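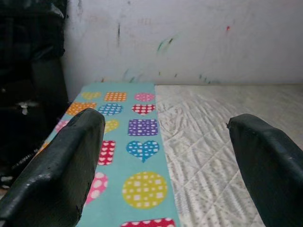
Speaker notes: "Sleeping better in a small rented room"
Evening talk, Gronside library, 11 May 2026

Before I start: check the microphone, water on the left side, and ask Kirsten Dhillon to close the door to the corridor.

Opening

Good evening, and thank you for coming. My name is Annick Nguyen. I have lived in rented rooms for most of my adult life, in three countries, and for a long time I slept badly in all of them. I am not a doctor. What I will tell you tonight comes from my own rooms, and from the tenants' advice desk in Rolside where I work on two mornings a week.

(Pause. Ask: who here is renting at the moment? Wait for the hands.)

When people come to the desk, they come about deposits and damp. But if you let them talk for a few minutes, they very often tell you that they are tired. So last year we began to ask about it. We gave a short questionnaire to our visitors and 421 of them filled it in. I will not show you a graph. I will tell you only which complaints were the most common, in this order: noise, light, temperature, and the bed itself.

Noise

You cannot change your neighbours. You can sometimes change where your head is. In my room at Rolside my pillow was against the wall of the staircase, and I heard every person who came home. I turned the bed the other way and it was much better the same week. Please try this first, it costs nothing.

The second thing is the gap under the door. A rolled towel does the work. If your landlord allows it, a brush strip from the hardware shop is nicer to look at. But never block an air vent, and never block the way out.

(Slow down here, I always speak too fast in this part.)

Light

A street lamp outside the window was the reason for my worst year. I bought expensive curtains and they did not help, for the light came in at the sides. What helped was a second rail, fixed closer to the glass, with a plain dark cloth on it. If you may not drill, use a tension rod. Measure the window twice and write it down before you go to the shop. I did not, and I own one rod which fits no window I have ever had. 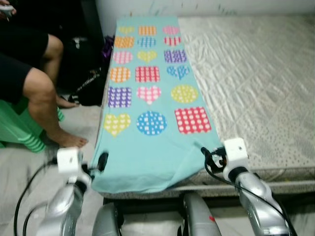
Temperature

Most people at our desk told us that they are too cold in winter and too hot from June. They have one duvet and they use it all year. I would suggest two thin layers instead of one thick, so you can take one off in the night without waking up completely.

Open the window for ten minutes before you go to bed, also in winter. My mother did this in every house and I thought she was cruel. Now I do the same.

If the room stays cold when the heating is on, this is a matter for the landlord. Write to him or her, keep a copy, and put the date on it. A phone call is not enough. We have a model letter at the desk and you may take it home.

The bed

In a furnished room the mattress is usually not yours, and you do not know its age. When you move in, take off all the covers and look at it in daylight, on both sides, and look well at the seams. Take photographs and send them to the agency on the first day. One visitor of ours rented from a firm called Wong, and her photographs saved her deposit.

Wash the mattress protector before the first night. If there is none, ask for one, and if they refuse, buy it yourself and take it with you when you leave. It is a small thing to carry.

Do you need a new mattress? Perhaps not. A topper can be enough. Let it lie open for 24 hours before you sleep on it, because the smell can be strong.

(If there is time: the story of the slats. Six of them were broken and the bed had been sold to me as "firm".)

Questions they will probably ask

Earplugs: I use the Butix ones, the soft kind, but it is a question of taste. Test that you can still hear your smoke alarm.

Phone in the bedroom: I keep mine on the other side of the room. I know this is boring advice.

Shared rooms: talk about the hour for lights out in the first week, while everybody is still polite.

Closing

Thank Kirsten and the library. Tell them the model letter is on the table near the door, together with the opening hours of the desk. Collect the pens again.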